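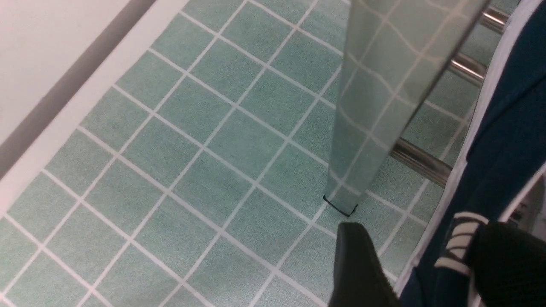 Visits > Equipment > Lidstead open day

Search this site Enter a word Go

Notes from the Lidstead open day

2019-02-07. Colette Moulin and I went to Lidstead to see whether a cleaning and fetching robot belongs in next year's equipment budget. Our budget has to be settled before August, and so far the line for it just says "robot, to be decided."

We got there late because of the parking. Sign-in was at a folding table, and we were put in the second group with people from two hotels and a care home. Wael Abou Zeid from Zerouali, the dealer for our area, took us through.

The first stop was a talk on prices. The arm and base are sold together. The gripper is separate, and so is the wrist camera. I had both down as included, so our draft was wrong from the first line. Replacement fingers are ordered in pairs. Colette asked for the parts list on paper and got it, although two of the pages were the same page.

After that we saw the washroom area. I paid most attention here, as bathrooms are what we would buy it for. Tile with white grout, a clear panel standing on the floor, chrome bars behind it. You look at the tile through the panel and the grout lines bend. I asked Wael how the camera copes with that. He said clear panels and shiny metal are the two things every buyer should test on their own site before signing, and that Zerouali will bring a unit out for a day. The visit is free within 30 miles. We are 35 miles out, so there would be a travel charge.

Hajar Kamel, who handles service contracts, gave us the part I would pass on to anyone doing a budget:

- Training for staff is billed per person after the first two.
- The service plan starts on delivery, so don't take delivery before the rooms are ready.
- Spare fingers and a spare battery should go in the first order. Shipping on small orders is high.
- Lease payments can be moved to purchase in the first year, but only once.

Lunch was sandwiches. We talked to a man from Callura who had leased for a year and then bought. His advice was to budget for someone's time as well as the machine. They had planned on 20 hours of setup and used 68.

The afternoon session on software was too long for what it covered. We left before the end.

For our own plan, I have moved the purchase to the second year and put a lease in the first — one unit, with the gripper and camera listed on their own lines. Colette wants a quote from Trandurano as well before we commit, and I agree. We also need door widths measured on both floors.

Comments

Moataz Bennani
Did they say whether the lease covers damage to the gripper? Ours didn't, and we found out the slow way.

Mostafa Filali
We are looking at the same dealer. Ask about the travel charge again, we got it taken off by booking with the site next door.

Moataz Bennani
Good to know. Was that for the trial day only or for service calls too?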